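¿Puede ya una máquina encargarse del trabajo de taller? Charla con la responsable de reacondicionado de Wema

2/11/20

Veintidós minutos de retraso, culpa mía, y me recibe igual con café. La responsable de reacondicionado de Wema lleva 12 años abriendo ordenadores de segunda mano: los que dejan las empresas, los que van a colegios, los que nadie quiere y acaban en piezas. Prefiere que no ponga su nombre. «Pon el taller y ya está». Pues eso.

Vengo a preguntarle una cosa muy simple. Si una máquina puede hacer ya su trabajo. Se ríe antes de que termine la frase.

«¿Cuál de mis trabajos? Porque yo hago muchos. Barro, contesto al teléfono, discuto con el transportista, cambio memorias. Si me dices cambiar una memoria, hablamos. Si me dices todo, no. Ni de lejos.»

Empezamos por ahí, por lo pequeño. En Wema llevan desde diciembre probando el brazo con torres de sobremesa, junto con la gente de Flavetov, que pone el programa. Ella pone la paciencia, dice. Y las torres.

Qué le piden al brazo, pregunto. Sacar un módulo de memoria, dejarlo en su soporte, coger otro, meterlo. Cosas así. «Una persona que empieza lo aprende la primera mañana. Con el brazo tardamos semanas en que bajara recto. Recto de verdad, eh. Porque si entra torcido aprieta, y si aprieta torcido adiós ranura.»

¿Y ahora? «Ahora lo hace bien 85 veces de cada cien, con el modelo de torre que conoce. Con otro modelo, pues vuelta a empezar.» Hace el gesto de borrar una pizarra.

Lo del modelo sale mucho en la conversación. Para ella es el centro del asunto. Una cadena de montaje recibe siempre la misma pieza en el mismo sitio; un taller de reacondicionado recibe lo que llega. Torres con pestañas, con tornillos, con la tapa doblada de un golpe. Con pegatinas encima de los tornillos. Con polvo de años.

«El polvo es mi enemigo y el suyo», dice. «Yo soplo y sigo. La cámara ve una cosa gris donde antes veía una cosa verde y ya duda.»

Le pregunto por los cables. Pone cara.

«Los cables son lo peor. Siempre. Una placa está quieta, la atornillaron y ahí sigue. Un cable está donde le da la gana. Tú abres dos torres iguales, salidas del mismo sitio, y los cables van distintos. Yo meto la mano, aparto el mazo con el dorso de los dedos y con los otros dos trabajo. Ni lo pienso. Explícale eso a un brazo con pinza.» 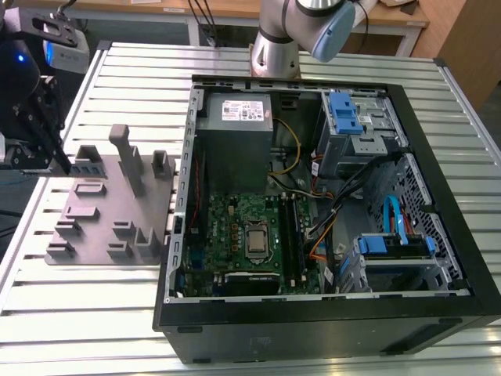 Una torre abierta y tumbada en el banco; a la izquierda, la placa gris con los soportes para las piezas.

Me fijo en la placa de los soportes, impresa en 3D. Le hace gracia que pregunte por eso y no por el brazo. «Es lo que más ha costado pensar, y todo el mundo mira el brazo.» La idea, me explica, es que cada pieza tenga su hueco y quede siempre en la misma postura, para que la pinza no tenga que adivinar. Han tirado muchas versiones. Huecos demasiado justos, huecos demasiado sueltos. Las primeras las usan de posavasos.

O sea que el truco es ordenar el mundo para la máquina, le digo. «Sí. Y ordenarlo lo hago yo. Por eso cuando alguien me dice que el robot trabaja solo, le pregunto quién le ha puesto la mesa.»

Buena frase, la apunto. Ella sigue, que tiene prisa también.

Las cuentas. No salen, de momento. Una persona con oficio le da la vuelta a una torre entera (abrir, limpiar, cambiar lo que haga falta, cerrar, arrancar) en lo que el brazo hace un par de pasos. Pero el brazo no se cansa de hacer esos pasos, y ahí ella sí ve algo. «A las seis de la tarde yo ya no veo las pestañas. Tengo la muñeca hecha polvo. Si un cacharro me quita el sacar y meter memorias, se lo regalo con un lazo.»

¿Y tornillos? «Tornillos, según. Si está bien a la vista, sí. Si está al fondo, debajo de un cable, no. Si está pasado de rosca, ni él ni yo, taladro.»

¿Tirar del conector de un disco? «Tirar lo sabe hacer. Saber cuándo parar de tirar, menos.» Cuenta que ella nota en los dedos cuándo un conector va a ceder y cuándo se va a romper, y que no sabría decir en qué se nota. Los de Flavetov le pidieron que lo describiera por escrito. Entregó media página. «Y la mitad era paja.»

Cambio de tercio: la casa. Tiene una aspiradora de esas redondas, una Nisasano, y opiniones sobre ella. Que va bien, que se come los cordones, que la quiere. «Pero mira, la aspiradora funciona porque el suelo es plano. Dile que recoja antes los calcetines. Los calcetines los recojo yo. Otra vez lo mismo, ¿ves? Alguien le pone la mesa.»

Doblar ropa le parece mas difícil que montar un ordenador. Lo dice muy seria. Un ordenador es rígido casi todo, fuera de los cables; una camiseta es toda cable. Fregar platos, depende de los platos. Hacer la cama, que lo intenten, ella se sienta a mirar.

Le pregunto si en el taller hay miedo. Se piensa la respuesta, por primera vez en toda la mañana. Dice que al principio sí, un poco, sobre todo entre los que llevan menos tiempo, que son los que hacen lo más repetido. Que luego lo vieron trabajar y se les pasó. Y que a ella eso no le tranquiliza del todo: «Se les pasó porque va lento. Lo de ir lento se arregla. Yo les digo que aprendan a diagnosticar. Saber por qué no arranca una torre, eso es oficio. Meter una memoria es meter una memoria».

En Tran, el otro taller con el que comparten material, han hecho lo contrario: nada de brazos, mejores bancos, mejores destornilladores eléctricos, más luz. Y les va bien. Ella no lo ve como una competición. Dice que la mitad de lo que ha aprendido con el brazo, lo de los huecos, lo de dejar cada pieza siempre igual, le sirve también para las personas. Que ahora trabajan mas ordenados. Que pierden menos tornillos, vaya.

Última pregunta, que ya están llamando a la puerta con un palé. Cuándo. Cuándo entra una torre por un lado y sale lista por el otro sin que nadie la toque.

«¿Del modelo que conoce, limpia, con los cables bien puestos? Pronto, yo creo que lo veo. ¿De las que llegan en ese palé?» Se levanta, se pone los guantes. «Ven y ayúdame a bajarlas, anda.»

Bajamos las torres. Pesan.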